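Drawer log, continued
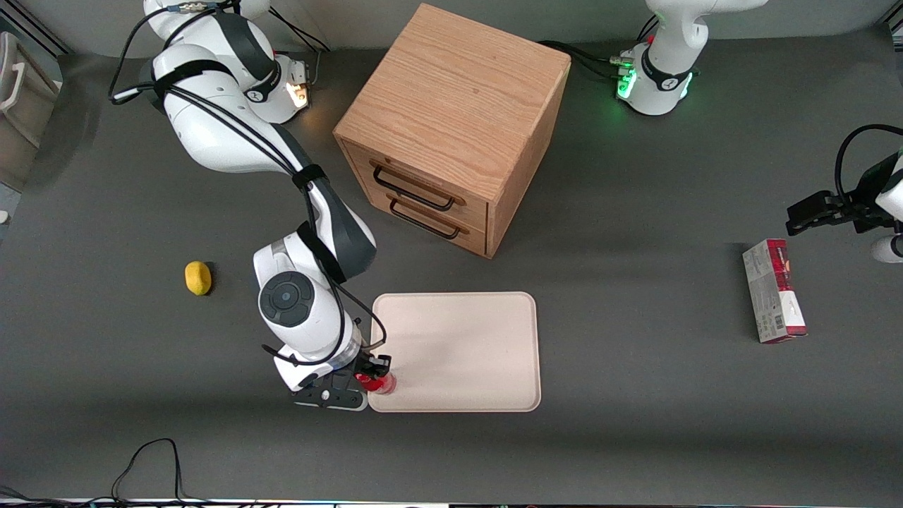

I spent the morning on sorting and the afternoon on the small chest, in that order, which was the wrong order. The sorting depends on how much the drawers will take and I had not measured them. I have now. The chest is the light oak one with two drawers and the long black bar handles, and it will stay on the gray table until I decide which wall it goes against. The cream tray is to stand in front of it as the place where things wait before they get a home. At the moment the tray has one red cup at its corner and nothing else, so as a waiting area it is under capacity. The scuffs on it are faint and I will leave them.

Measurements. I did these with the steel rule, inside faces only, and wrote them on the underside of the upper drawer in pencil where I can find them again. The lower drawer is the same to within the thickness of the pencil line. The side clearance is tight and even on the left and slightly looser on the right, in both drawers, so I assume the carcass was built that way and has not moved. The runners are wood on wood. I rubbed them with candle wax, worked each drawer in and out until the drag was constant, and wiped off the surplus.

The handles are fixed with machine screws from behind. The upper pair took a quarter turn each. The lower pair took almost nothing. I did not use thread lock. If the upper ones are loose again by April I will.

Contents, as planned last night in bed and revised after the measuring:

Upper drawer – string, tape, scissors, the good pencils, stamps, spare keys with tags on.
Lower drawer – candles, matches in their tin, batteries, the flashlight, fuses, the small screwdriver set.

The revision is that the stapler does not fit upright in either. On its side it takes up the full front third of a drawer and blocks whatever is behind it. It has gone back to the shelf over the desk. I tried it diagonally as well. Same result, with more wasted corners.

The batteries were the slow part. They had been in a Naletti biscuit tin with no separation between new and used, and I could not tell them apart by looking. I got the kitchen scale out first, to see whether the used ones were lighter, and they were not by any amount the scale could read. I then found the meter. Anything below the line I had drawn on the notepad went into the bag for the recycling point. The rest went into a Cidix divider box with the terminals all facing the same way. The box is a close fit in the lower drawer and has to go in first.

After that I weighed the drawers, as the scale was already out. Upper drawer empty, 1,102 grams. Lower drawer empty, 964 grams. I did not expect a difference of that size in two drawers with the same internal dimensions. The base panel of the upper one looks thicker at the back edge, where it shows past the rail, and I suspect it was replaced at some point with whatever board was to hand. It makes no difference to use. I wrote the weights next to the measurements anyway, and swapped the drawers over to see if they were interchangeable. They are, with more drag in the lower position. I swapped them back.

Lunch was late, soup and the end of the bread.

Afternoon: cups. The red one is the only survivor of the plastic set from the Jiang shop on the corner, and I have been using it for loose screws for so long that I had stopped thinking of it as a cup. It has a shine to it and lets some light through, which is useful for screws. I can see the level from the side. The question is whether screws should live in a cup at all, given that there is now a drawer with a divider box in it. Arguments for moving them: fewer spills, less dust. Argument against: I reach for a screw far more often than for a battery, and a cup is open. I have left this undecided. The cup stays with the tray and the screws stay in a jar lid on the windowsill for tonight.

The yellow thing on the table is also unresolved. It was in the box with the rest and belongs to no category on the list. Neither drawer, I think. I will look at it tomorrow with the kitchen things.

Lining. I had 2 sheets of the thick Stometti drawer paper left over from the wardrobe. One sheet per drawer with a strip over. I cut them 16 millimeters too long the first time, having measured the outside of the drawer out of habit, and had to trim. The trimmed edge is at the back. No glue – the paper is stiff enough to lie flat and I would like to be able to lift it out and shake it. The upper drawer had a line of old adhesive along the front that took white spirit and patience, and the window was open for most of an hour. The room is still cold as I write this.

Remaining for tomorrow:

Tags for the keys. I know what two of the five open.
Felt under the chest. It slides on the table if a drawer is pulled quickly, and the bare wood will mark the top sooner or later.
Decide the wall. The north one keeps the handles out of the way of the door. The east one is closer to the outlet, but nothing in the drawers needs an outlet, so I am not sure why I keep writing that down.
Screws, cup or drawer.
Take the battery bag out. It is by the shoes.

I also want to check the wax once the heating has been on all night. On the old desk it went tacky and I had to strip it and start again with soap. If the drag has increased by breakfast I will do the same with these before anything heavy goes in. Both drawers are closed for now, with only the paper inside the upper one and the divider box in the lower. Stopped at 9:40.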